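会社概要 | Alero

事業概要
製品区分
乾燥と調湿
品質管理
沿革
取引について

事業概要

Aleroは、広葉樹の薄板、突板、挽き板および小割材の乾燥、調湿、寸法加工を行う木材加工会社です。主な納入先は家具製造業、楽器部品製造業、建具製造業、木製小物の製作所で、原木の伐採および完成品の製造は行っていません。受け入れた製材品または原木から、加工可能な含水率と寸法に整えた中間材を製造し、納入先の工程に合わせた荷姿で出荷することが当社の業務範囲です。

創業は1914年です。創業時の業務は河川輸送された広葉樹原木の挽き割りと天然乾燥で、現在の乾燥部門と製材部門はこの業務を引き継いでいます。突板部門はその後に加わりました。

本社および主力工場はStorsideにあります。原木土場、製材棟、乾燥棟、突板棟、調湿倉庫、検査室を同一敷地内に配置し、材の移動はすべて構内で完結します。外注工程は防虫のための薫蒸処理と、一部の長尺材の運搬に限られます。

製品区分

製品は、厚さと用途により次のように区分しています。

突板。スライサーによる平削りと、ロータリーレースによるかつら剥きを扱います。柾目取りは半割または四つ割のフリッチから行い、同一フリッチから得た突板は削り出しの順に積み、束ごとに連番を付して保管します。ブックマッチ、スリップマッチ等の貼り合わせを予定する場合は、束の途中抜きをせずに出荷します。

挽き板。突板よりも厚く、表面の再研磨を前提とする用途に向けた材です。帯鋸による挽き割りの後、両面をサンダーで整えます。鋸目を残した状態での出荷も可能です。

小割材。角材、枠材、縁材、象嵌用の細幅材を含みます。繊維傾斜の許容範囲は用途別に定めており、曲げ加工を予定する材には最も狭い範囲を適用します。

台板用の芯材。突板貼りの下地として使用する材で、節と入り皮の扱いが表面材とは異なります。接着面の平滑度を優先し、色調による選別は行いません。

取扱樹種は、メープル、ウォールナット、オーク、ビーチ、アッシュ、チェリー、バーチです。産地と合法性を示す書類は入荷ロットごとに保管し、納入先の求めに応じて写しを交付します。樹種名は商業名と学名を併記し、商業名のみでの受注は行いません。メープルについては、硬質のものと軟質のものを別品目として管理しています。

乾燥と調湿

乾燥工程は天然乾燥と人工乾燥の2段階で構成します。天然乾燥では、桟木を上下方向に通りよく配置し、木口に割れ止めを塗布したうえで、屋根付きの桟積み場に置きます。桟木には人工乾燥済みの同系色の材を用います。未乾燥の桟木は桟跡と変色の原因になるため、構内での使用を禁じています。

人工乾燥には蒸気式の乾燥室と除湿式の乾燥室を使い分けます。蒸気式は温度域が広く、厚物のオークやアッシュに適用します。除湿式は低温で運転し、色調の変化を抑えたいメープルと、内部応力の残りやすいチェリーに適用します。ウォールナットは原則として乾燥前に蒸煮を行いますが、辺材と心材の色差を残す指定がある場合は蒸煮を省略します。

乾燥スケジュールは樹種、厚さ、初期含水率により選択します。乾燥室内の各所に配したコントロール材を定期的に秤量し、全乾法で求めた値をもとに乾球温度と湿球温度を段階的に変更します。電気抵抗式の含水率計は補助的な確認に使用し、工程の判定には用いません。終末段階ではイコーライジングとコンディショニングを行い、櫛形試験片の反りによって残留応力を評価します。

運転の記録と制御にはTaltumを使用しています。Taltumは当社の乾燥部門が開発した監視システムで、温湿度、風速、ダンパー開度、コントロール材の重量を時系列で保存し、設定値からの逸脱を当直者に通知します。スケジュールの自動変更機能は備えていますが、広葉樹厚物の運転では停止し、変更の可否は乾燥担当者が判断します。

人工乾燥を終えた材は、調湿倉庫で養生します。倉庫は2室に分かれ、一方を標準条件、他方を納入先の指定条件で運転します。合計の収容量は800立方メートルを超え、突板、挽き板、小割材を区画別に保管しています。養生期間は厚さ別に定めた日数を下限とし、重量変化が所定の範囲に収まるまで延長します。

異樹種の組み合わせ
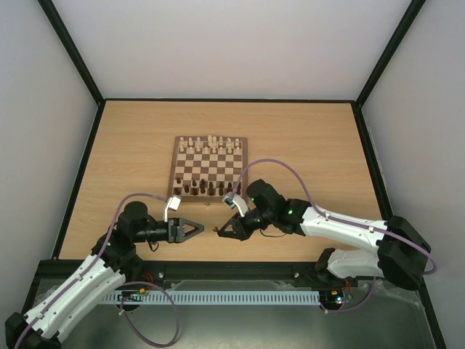

木製チェス盤
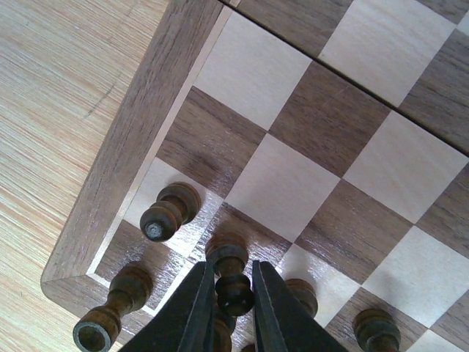
異なる樹種を一つの平面に組み合わせる場合、各材の収縮率の差が目地の開きや段差として現れます。木材の収縮は接線方向、半径方向、繊維方向で大きく異なるため、樹種の選定と同時に木取りの方向を決める必要があります。当社では組み合わせ用の材を受注する際、完成時の繊維方向を示した図面の提出をお願いしています。市松状の面では、隣り合う升目の木目の方向が目地の挙動に直接影響します。2枚目の盤のように、外枠の内縁に沿って淡色の細い帯が入る構成では、帯の幅の不揃いが直線の乱れとして目立ちます。この種の細幅材は、幅決めの後に再度養生し、最終寸法を再測定してから出荷します。

濃淡の組み合わせでは、研磨時の粉の移行にも注意が必要です。濃色材の微粉が淡色材の道管や木口に入り込むと、塗装後に濁りとして残ります。当社での仕上げ研磨は樹種別の機械で行い、集塵系統も濃色材用と淡色材用に分けています。貼り合わせ後の研磨は納入先の工程となるため、必要な場合は研磨順序と番手の参考資料を添付します。

接着条件についての照会も多く受けています。当社は接着剤の販売および推奨を行いませんが、出荷時の含水率、表面粗さ、研磨後の経過日数は納品書に記載しています。油分の多い樹種は取り扱っていないため、脱脂処理の設備はありません。

品質管理

検査は、受入検査、工程内検査、出荷検査に分けて実施します。受入検査では樹種、寸法、木口割れ、青変、虫害の有無を確認します。工程内検査は乾燥後および加工後に行い、含水率、反り、ねじれ、内部割れ、厚さ公差を対象とします。内部割れの検査では、乾燥ロットから抜き取った材を横断し、断面を目視で確認します。切断した材は製品に戻さず、櫛形試験片とともにロット番号を付けて保管します。

出荷検査では、注文仕様書との照合を行います。色調の指定がある突板については、標準光源の下で限度見本と比較します。限度見本は経時変化するため、遮光した引き出しに保管し、毎年4月に更新します。更新後の見本が従来の見本と明らかに異なる場合は、該当する品目の納入先に双方の切片を送付し、適用する見本を確認します。

測定器のうち、天秤、ダイヤルゲージ、ノギス、温湿度計は校正周期を定めて管理します。校正期限を過ぎた測定器は検査室の隔離棚に移し、校正が完了するまで使用しません。測定値の丸めは仕様書の桁に従い、生データは丸める前の値で保存します。

不適合品は、再乾燥が可能なもの、寸法変更により転用できるもの、廃棄するものに区分します。再乾燥した材には履歴を示す記号を付し、納入先の承諾を得た場合に限り出荷します。端材と鋸屑は樹種別に分けず、乾燥棟のボイラー燃料として使用します。

沿革

当社の前身はRampersad製材所です。1914年に広葉樹の賃挽きを目的として設立され、当初の設備は蒸気機関で駆動する縦鋸と天然乾燥用の土場でした。その後、帯鋸の導入により薄物の挽き割りが可能となり、家具用の板材が取扱量の中心になりました。

人工乾燥室の設置に伴い、原木の売買から撤退し、加工材の供給に業務を集約しました。突板部門は、廃業した突板工場のスライサーと煮沸槽を譲り受けて発足したものです。このスライサーは刃物台と送り機構を更新し、現在も柾目の突板の製造に使用しています。ロータリーレースは後年に新たに導入しました。

社名は、製材と突板の両部門の統合時にRampersad製材所からAleroに変更しました。旧社名の刻印は桟木と一部の治具に残っていますが、製品の表示には使用していません。乾燥監視システムTaltumは統合後に開発を開始し、除湿式乾燥室での試用を経て全室に展開しました。Taltumの外部販売は行っていません。

取引について

取引は法人および個人事業者を対象としています。完成品の小売、一般の方への端材販売、店頭での引き渡しには対応していません。

見積りには、樹種、用途、仕上がり寸法と公差、目標含水率、木取り、色調指定の有無、数量、納入先の保管環境の情報が必要です。目標含水率が未定の場合は、保管場所と使用場所の温湿度から平衡含水率を算出し、仕様案を提示します。空調のない倉庫で保管する場合は、その旨を必ず記載してください。

突板の見本は、束の表層、中間、最下層から採取した切片を一組として送付します。天然材のため、切片と現物の杢や色調は一致しません。フリッチ単位での指定を希望する場合は、Storside工場の検査室で現物を確認することができます。見学のみを目的とする来場は受け付けていません。

出荷時の梱包は、防湿フィルムによる全面包装を標準とします。受領後は開梱前に使用場所へ移し、包装のまま温度をなじませてください。開梱後の桟積み方法、立て掛け保管の制限、再包装の手順は、製品に同梱する取扱票に記載しています。反りおよび含水率に関する申し出は、取扱票の記録欄に測定日、測定位置、測定器の種類を記入のうえ、ロット番号を添えて検査室宛てに送付してください。

本ページの最終改訂日:2019年7月20日

Alero 本社・Storside工場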